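Secondhand and Estate Finds: Questions We Get About Buying Old Baskets
Last updated 6/16/18

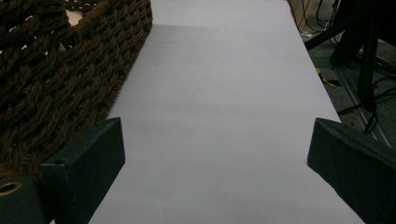
Dark brown rope basket on the sorting table.

Is an old basket worth more than a new one?

Usually no. People hear one story about a basket that paid for somebody's roof and then they bring us a trunkful. Most baskets in most attics were cheap when they were bought and are cheap now. We price the bulk of ours under $24 and plenty of them sit.

The seller says it's handmade. Does that mean anything?

Very little. Just about every woven basket has had hands on it at some stage, including the ones stacked by the register at a discount store. Ask who made it, where, and how the seller knows. If the answer is "you can just tell," put your wallet away.

How do I tell how old a basket is?

Most of the time you can't, and neither can we. Dark color proves nothing. Stain comes in a can. Wear is a little better, if it's in the places you would expect: under the handle, along the bottom, on the rim where things got dragged over it. Even wear all over makes me suspicious. So does a spotless base on a basket that supposedly spent sixty years on a porch.

What about online price guides?

Shakuntala Bajpai, who does our pricing, went through the basket listings on Flutus last August. There were 3,706 of them, and 3,221 were still unsold when the month ended. Those are asking prices. Anyone can ask. Look at what sold, and then look at whether shipping was included, because on a big basket it can cost more than the basket.

Should I pay for a written appraisal?

For a basket you like and plan to keep, I wouldn't. For insurance, maybe, if the company asks for one. Be very careful of anybody who appraises a piece and then offers to buy it from you the same afternoon. We don't write appraisals and we don't recommend anyone who does.

Will oil or wax "feed" the fibers?

We hear this one a lot and I have yet to see a fiber eat anything. Oil on rope or grass goes sticky and holds dust. Brush it dry with a soft paintbrush and leave it alone. Somebody gave us a bottle of the Bakker basket tonic to try -- we put it on two pieces from the scrap bin and couldn't tell them from the rest a week later, except by smell.

How do I get rid of a musty smell?

Air and time. A few dry days in the shade on the porch will do more than any spray. Baking soda gets into the weave and you will be shaking it out until Christmas. If it still smells after a month, it's probably going to keep smelling.

Could it have bugs?

Could be. Look for fine powder underneath after it has been sitting on a clean sheet of paper overnight. Powder that comes back after you wipe it up is a bad sign. Old dust that falls once is just dust.

Do you buy baskets?

Sometimes, at the Hammont store only. The Nollwood store has no room and will send you to us. Call first -- we turn down more than we take, and "my aunt said it was valuable" won't change the offer.

Can I return one?

Within two weeks, with the tag still on it. No returns on anything marked as is.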